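Small Shop, Leased Unit: Upkeep Tips Before You Hand Back the Keys

Posted in Workshop & Premises

Updated this a bit in June, after we got out of the Udow Street unit. Typing fast, sorry, there's a van coming at 12.

Most of these are for people renting a small workshop or a back-of-store unit where the lease says you fix things. Ours did. Read yours. Look for "repair," "maintain," "good order," "surrender." Those words cost money.

START WITH THE LEASE, NOT THE PAINT

Print it. Highlighter. Mark every line with something you have to do. Ours came to almost 138 separate items once you split up the long sentences, and half of them were one-minute jobs I'd been walking past for years.

Sort by room. A list sorted by clause number is useless when you're standing on a ladder.

Photos from move-in day, find them. If you don't have any, ask the landlord's agent whether they kept some. Ours did, a whole folder of it, including a shot of a crack I was about to pay to fix.

If anything got changed by email later on, print the email too and staple it to the page.

WALLS

Pull every screw and anchor. Plastic anchors: run a screw in two turns, grab the screw with pliers, pull straight out. Doesn't come? Push it in a little below the surface and fill over.

Filler in two thin coats. One fat coat cracks. Let the first one dry overnight, I mean overnight, not lunch.

Sand with a block. Fingers leave dips.

Prime the patches or they'll flash through the topcoat. Learned that one on a 12 foot wall with the sun coming in sideways at 6 in the evening. Every single patch showed. Did it all again.

Old paint color: cut a chip the size of a quarter from behind a switch plate and take it to the store. Don't go off the name on the can. The can's been in the shed and the wall's been in the light.

Scuffs on gloss paint, try dish soap and warm water first. Then baking soda paste on a soft cloth. Goes dull if you scrub so don't scrub.

Tape residue. Hair dryer, plastic scraper, then a wipe of mineral spirits. Test a corner.

FLOORS

Concrete with oil on it: clay cat litter, ground in with your heel, leave it overnight, sweep. Repeat. Then degreaser and a stiff brush. The stain gets lighter, it doesn't go away. Ask what the landlord will accept before you burn a weekend on it.

Painted floor lines. Ours were from the tenant before us and still ended up on our list. Check the move-in photos, see above.

Vinyl tile with a lifted corner: warm it with an iron through a dish towel, scrape out the old adhesive, new adhesive, weight on top. I used two paint cans. Leave for a day.

Keep spare tiles. If you have no spares take one from under a fixed cabinet and put the new off-color one there. Only if the cabinet is staying obviously.

Bolt holes from machines. Cut the anchor below the surface, vacuum out the dust, fill with a cement patching mix, trowel flat. Mix small amounts. It goes off quicker than you think in warm weather.

DOORS AND LOCKS

Graphite in the lock cylinders, not oil. Oil collects dust and by winter the key sticks.

Roll-up door: brush the tracks out, wipe them. Silicone spray on the rollers and hinges. DO NOT touch the spring. Call a door company. Lwazi Ngubane did our door and he had it balanced in less time than I'd spent looking for the manual.

Bottom seal on a roll-up is cheap and slides out sideways on most of them. Old one is stiff, cut it in sections. Dish soap in the channel for the new one. Measure the channel, not the seal, the seal has shrunk.

Door closers that slam have a little adjusting screw. Quarter turn. Try it. Another quarter turn. Don't back it all the way out, fluid comes out and then you're buying a closer.

Count your keys in against the lease. We signed for 8 and had six. Two new ones at the hardware store, and the locksmith cylinder on the front couldn't be copied without the card. Find the card.

CEILINGS AND LIGHTS

Stained ceiling tile: find out why before you swap it. Could be an old leak, could be a new one. Put a piece of dry cardboard up there and look in a week.

Swap tiles with gloves on. Fingerprints show on the white ones.

Tubes and lamps: most leases want every fitting working on the last day. Do this in the last week, not the first, or you'll do it twice. Old fluorescent tubes don't go in the trash. The county took ours.

Diffuser panels go in a bathtub with warm soapy water. Drip dry. Wiping them makes static and they pull in every bit of dust in the builidng.

Exit signs have a test button. Press it, hold it, write down the month. If it dies while you hold the button the battery's gone.

PLUMBING BITS

Slow sink in a shop is almost always the trap. Bucket under, unscrew by hand, dump, rinse, put it back. Check the washer is seated flat before you tighten.

Dripping faucet: shut the stop valve first. If the stop valve won't turn, leave it alone and go to the main. Forcing it is how Siyabonga Radebe flooded the unit next to ours and he still brings it up himself.

Lime on the faucet: rag soaked in white vinegar, wrapped round, rubber band. An hour. Don't leave it on brass.

Water heater, look at the pan under it. Any rust or wet, call it in and do it in writing. Whose job it is depends on the lease. Ours was theirs, and it only helped us because I'd emailed.

Toilet that runs: food coloring in the tank. Color in the bowl after ten minutes means flapper. Flapper is a no-tools job.

OUTSIDE

Gutters. Even if you think they're the landlord's, check. Clean from the downspout end.

Sign holes in brick: take the anchor out, fill with mortar close to the brick color, never white caulk. White caulk on red brick is what the Mahlangu Building people charged the last guy for. They sent him the whole facade estimate. He got it down but still.

Weeds in the lot joints, boiling water works on the small ones. Scraper for the rest.

Dumpster pad. Hose it. Take a photo after, with the number on the wall showing.

SMALL STUFF THAT ENDS UP ON THE BILL

Switch plates, cracked or missing. Cheap. Buy a bag.
Vent covers, wash them.
Window tracks, old toothbrush and the vacuum hose.
Stickers on glass, wet them, cover with plastic wrap for 20 mins, razor blade held flat.
Cobwebs above the electrical panel. Leave the panel cover shut, three feet clear in front.
The mailbox. Ours was full.
Labels you put on breakers. Leave those, they're useful, but make sure they're right.

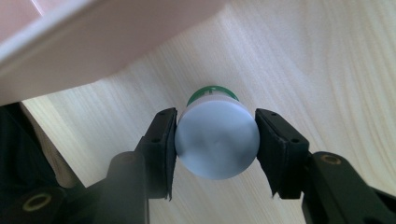 Anyway, paperwork again. Keep one folder for the unit, paper or phone, doesn't matter which. Every repair gets a line: what, when, who, how much. Receipts in the same place. When the Taltuno inspector came round with her list I could answer nearly all of it standing up, and the three I couldn't were three I'd never written down.

Ask for a walk-through early. We asked for one 6 months before the end and they said it was too soon, then did it anyway. Got a list. Worked off the list. Way cheaper than getting the list after you've left, when it's their contractor at their price.

Get quotes for the big jobs even if you plan to do them yourself. If they claim for the floor and you've got a quote for the same floor, you have something to talk about.

Anything you installed, decide now. Shelving, benches, the extra outlets, that partition. Lease might say take it out. Might say it belongs to them. Our partition stayed but I had to ask, and the answer came back with a condition (paint the back side). Fine. Got it in writing.

Gas and compressed air lines: have a licensed person cap them and keep the slip. Not a DIY thing.

Meter readings, last day, photo with the serial number readable. Every meter. Send them to the utility yourself and copy the landlord.

If it gets bigger than you can handle, pay a surveyor for a couple of hours. We used Lunov for the roof question only. They looked at the roof, looked at the lease, wrote a page and a half. That page took the roof off our list.

LAST WEEK ORDER, WHAT WORKED FOR US

Big stuff out first. You can't see a floor with a bench on it.
Ceilings, then walls, then floors. Dust falls down.
Lamps.
Outside.
Bathroom dead last, you're going to be using it.
Photos of every room from each corner, then closets, then inside the cabinets.
Keys back by hand and get a signature for them.

Leave the power on until after the inspection. We almost didn't, and you can't show someone a working light with the account closed.

Van's here. Will add the bit on floor drains when I get a chance, somebody asked about the smell. Short version, pour a gallon of water down it, the trap's dried out.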